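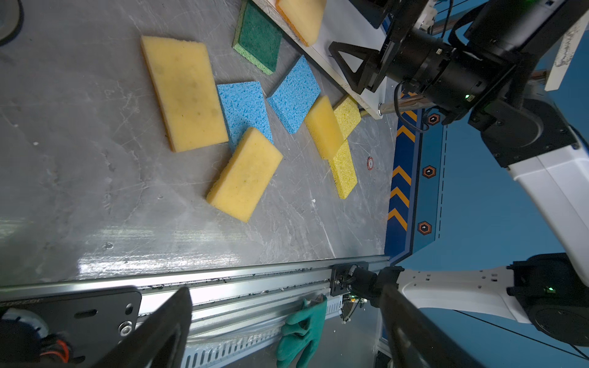

Attachment 1: sponges on a metal tabletop

Ticket: Calories per serving way off in my breakfast recipes
Product: Kartha meal planner, phone app
Opened by: Comfort Lamptey, Fanduvville
Opened: 20 October 2023
Status: Open, waiting on support

Hi there! I've been using Kartha since June, mostly for breakfasts, and up to now I've loved it. I make a batch of egg and spinach muffins on the weekend, pop them in the fridge and grab them on the way out the door. The app always gave me 168 calories a muffin, which sounded right to me (eggs, spinach, cottage cheese, a little red pepper, nothing wild).

After the last app update the very same recipe says 3,325 calories. Per muffin! I laughed, then I noticed it had already used that number for my whole day and told me to skip lunch and dinner.

I didn't change the recipe. Same ingredients, same muffin tin, same everything.

What I tried before writing in:

- Closed the app and opened it again. No change.
- Logged out and back in. No change, and it lost my shopping list, so please look at that too if you have a minute.
- Checked the servings box. It still has the right number in it.
- Deleted the muffins from today's breakfast and added them again. The big number came right back.

My overnight oats look fine, and so does the banana and peanut butter toast.

Update from me, same evening

OK, I went digging. I copied the recipe so I wouldn't wreck the original, and took the ingredients out one at a time. Eggs out, number drops a little. Pepper out, hardly moves. Cottage cheese out, and whoosh, down it goes to something normal! So I opened the cottage cheese line, and it says 30 cups. I typed that in as 30 grams, I'm sure of it, because I weigh it on my little Patton scale and it only does grams.

I changed it back to grams and hit save. It looked good for a second and then flipped to cups again. I tried that 3 times. Then I tried deleting the line and adding it fresh, and that one stuck! The copy now says 168, just like before.

So I have a way around it, but I've got a lot of recipes in there and I really don't want to redo them all by hand. The other ones with cottage cheese (the pancakes, and a savory bowl with tomatoes) have the same problem. They all use the Orken low fat one from your food list. The yogurt recipes are in grams too and they're fine, so maybe it's just that one food?

What I'd like to know:

Is there a fix coming, or should I start swapping out those lines myself?
Will my old diary days get corrected? My weekly average looks ridiculous right now.
Can I get my shopping list back?

I've left the original muffin recipe alone so you can see the problem in my account. The good one has "copy" at the end of the name. Email is best, I'm usually at work when the phone lines are open. Thanks so much!

Comfort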